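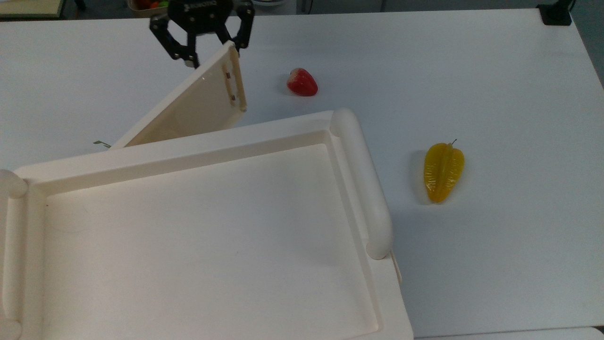 Golnar Rezaei replied Monday:

You are mixing up two documents, Dong-geon. The constituent assembly's rules of procedure governed how articles were voted on. The provisional constitution governed who held power in the meantime. An article could fail under the first and leave the second untouched, and in most transitions that is what happens when a vote falls short.

Home > Politics and History > Transitions > Unanswered
July

Dong-geon Baek asked:

I am writing a long essay on how countries replace a constitution after a government falls. My tutor at Trakthorpe wants a section on voting thresholds. I understand that many assemblies need a two-thirds majority to adopt the final text. What I can't find is a plain account of what happens if the text doesn't reach it. Does the old constitution come back into force? Does the assembly dissolve? The textbook I have (Akande, second edition) gives the matter one paragraph and moves on to elections.

Golnar Rezaei, continued:

To your main point: the old constitution does not come back unless some instrument says so. If it was suspended, it stays suspended. If it was repealed, it would have to be enacted again. The assembly carries on under its interim rules until its mandate runs out, and that date is often disputed, as the founding decree may set a term without saying what follows it.

The usual fallbacks are a second reading with amendments, or a referendum on the draft. Tunisia's interim law of 2011 had both: articles by absolute majority, the whole text by two thirds, a second reading at the same threshold, then a referendum. It was adopted on the first vote, so the later stages were never used. Check whether the threshold is of all members or of members present. In a chamber of 100 with 70 present, two thirds is 67 on one reading and 47 on the other.

Emmanuel Waweru replied:

Two thirds is too high anyway. Small parties end up with a veto.

Da-eun Sun replied:

Emmanuel's point is arguable, but it wasn't what was asked. One addition to Golnar's answer. Look for the decree that called the election to the assembly, as well as the interim law the assembly passed for itself. Where they differ on the length of the mandate, the assembly has generally followed its own law and the opposition has quoted the decree. Cite both, with article numbers. A newspaper summary will normally give only one of them.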